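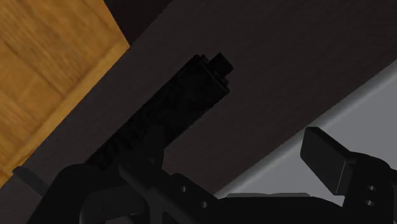
26 July 2020
By Inness
Print | E-mail this article

I miss long phone calls. There, I said it! My kids think a ringing phone means somebody died, and my friends text first to ask if they can call (and then we text back and forth for 90 minutes trying to find a good time, when we could have been done in four). When did we all get so scared of each other's voices?

Growing up in Gellik we had one phone, in the hallway, and the cord reached as far as the bottom stair. I sat on that stair for hours. My mother would walk past with the laundry and give me the look, and I'd turn to the wall and whisper. We talked about nothing at all, and I loved it!

Then last December I got the flu and couldn't stand looking at a screen, so I just started dialing people. My old roommate picked up in the parking lot of Zanetti's with her groceries melting in the back seat, and she stayed on until the ice cream was soup. I learned more about her life in that one call than I had from 2000 little thumbs-up messages. You can hear when someone is tired. You can hear when they say "fine" and mean something else.

I know, I know, texting is handy. I'm not giving it up, and please don't call me during dinner. But I do think we hide behind it, me included, and some people in our lives are lonelier than their smiley faces let on. So pick one person this week and call them, no warning. Let it ring. If they don't answer, leave a long, rambling message. I still save mine.

We use cookies to improve your visit. By continuing to read you accept our cookie policy. OK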